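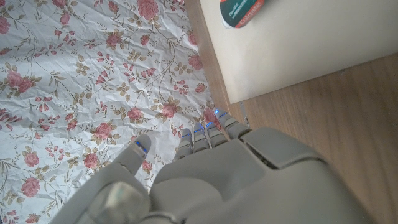

Filville, Mittwoch, 7. Februar

Galerie Reluvier zeigt Malerei und Zeichnungen von Tamošiūnaitė

Die Galerie Reluvier eröffnet in ihren Räumen in Filville eine Einzelausstellung der Malerin Tamošiūnaitė. Zu sehen sind 32 Arbeiten auf Leinwand und Papier, von welchen der grösste Teil noch nie öffentlich gezeigt wurde. Die Ausstellung trägt den Titel »Godik« und bleibt bis Ende August geöffnet.

Die Künstlerin beschäftigt sich seit vielen Jahren mit dem Porträt ohne Gesicht. Sie malt Rücken, Schultern und Kragen, oft in sehr dünnen Schichten, und lässt den Grund an manchen Stellen offen. Bei den Zeichnungen verwendet sie Kohle und einen harten Bleistift – beides meistens auf demselben Blatt. Der Titel bezieht sich auf ein Dorf, in dem sie zwei Sommer lang gearbeitet hat.
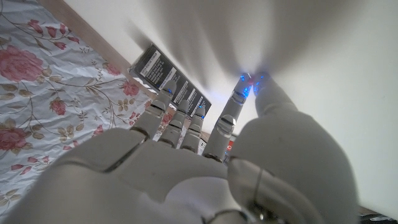 Hellgraue Hand mit vier Fingern und Daumen.

Zur Ausstellung erscheint ein Katalog in einer Auflage von 200 Exemplaren. Er enthält Abbildungen aller gezeigten Werke sowie einen längeren Text der Künstlerin über das Arbeiten in Serien. Der Katalog kann nur in der Galerie erworben werden, ein Versand ist leider nicht vorgesehen.

Für Schulklassen und Gruppen werden Führungen angeboten, um Anmeldung wird gebeten. Der Eintritt ist frei. Druckfähige Abbildungen der Werke sendet die Galerie Reluvier den Redaktionen auf Anfrage gerne zu.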